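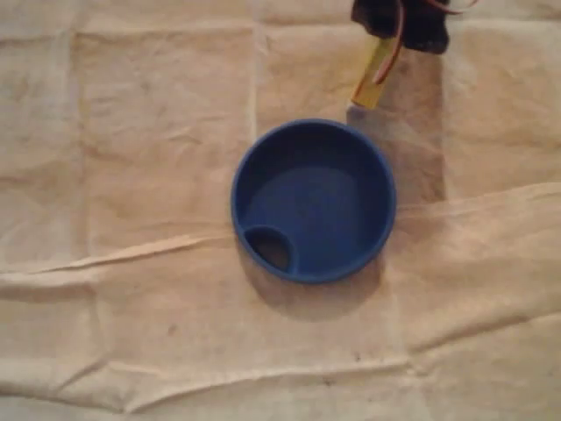

Cernesier to accept small plastics in curbside bins from October

January 16, 2020

The town of Cernesier will accept loose plastic lids, caps and other small rigid items in its curbside recycling bins starting in October. Until then, the current rule stands: lids go in the bin only if they are screwed or snapped onto an empty container.

The change follows a trial on the Achterberg side of town, where 600 households were allowed to put small items in the bin unattached. The trial results were presented to the public works board on Tuesday evening.

Small pieces have been excluded up to now for mechanical reasons. At the Skasley sorting plant, incoming material passes over a series of disc screens that separate flat paper from containers. Anything narrower than the gap between the discs drops through with broken glass and grit, and that fraction goes to landfill. The plant sent 805 tons of it to landfill last year. Sampling during the trial found that rigid plastic was the largest recoverable part by volume, although glass made up most of the weight.

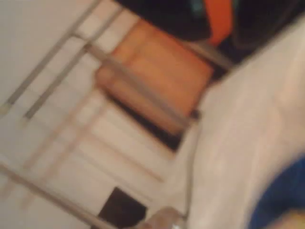 Pale panels and grey rails.

Skasley will add a second, finer screen below the existing one, followed by an air separator to lift light plastics away from the glass. The equipment will be supplied by Titen under a 10-year service agreement. Installation requires the container line to be shut down for nine days in late summer. Material collected during that period will be baled unsorted and held on site.

"The fines line was designed to get rid of glass," said Priya Holloway, who manages collection contracts for the town. "It was never set up to recover anything. The second screen gives us a fraction that a reprocessor will accept, provided the moisture is kept down."

The accepted list will cover bottle caps, cup lids, jar tops, tubs and rigid plastic utensils. Film, foam, pump dispensers with metal springs and anything with a battery will still be refused. Color makes no difference to acceptance, with the exception of black plastic, which the optical sorter at Skasley does not detect reliably. 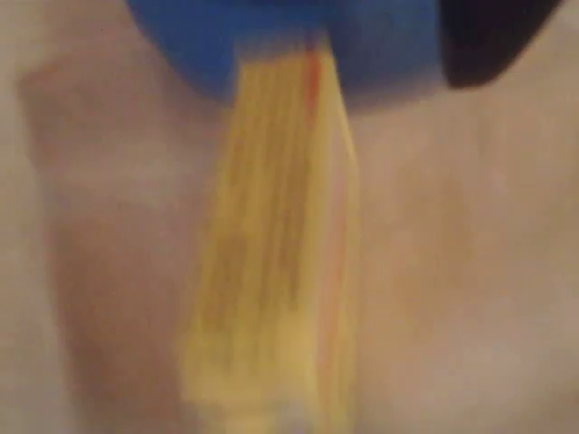 A long, narrow yellow item below a blue gripper finger.

Residents will not need new bins. A revised sorting guide will be mailed with the September water bill, and 3,000 replacement bin stickers have been ordered for apartment buildings with shared containers. Building managers can request stickers from the public works counter.

Collection days and fees are unchanged.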